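What Is Tartan?

Have you ever seen a kilt? Then you've seen tartan! It's a pattern of colored stripes that cross over each other, again and again, all the way across the cloth. The repeating piece of the pattern is called a sett.

Weavers make it on a loom. One set of threads goes up and down, another goes side to side, and wherever red meets black you get a brand new mixed shade. How clever is that?

My friend Davina Gunn has a tartan blanket that is 100 years old, and it's still lovely and warm! 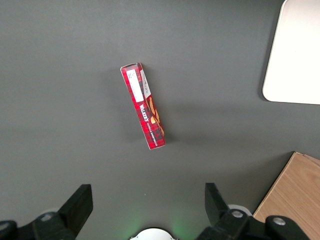
Tartan isn't only for clothes. People print it on ribbons, lunch bags and even cookie boxes! Walkers vanilla shortbread comes in a red box with thin dark stripes crossing all over it. Grab two crayons and some squared paper, and try making up a sett of your own.

Elspeth Aitken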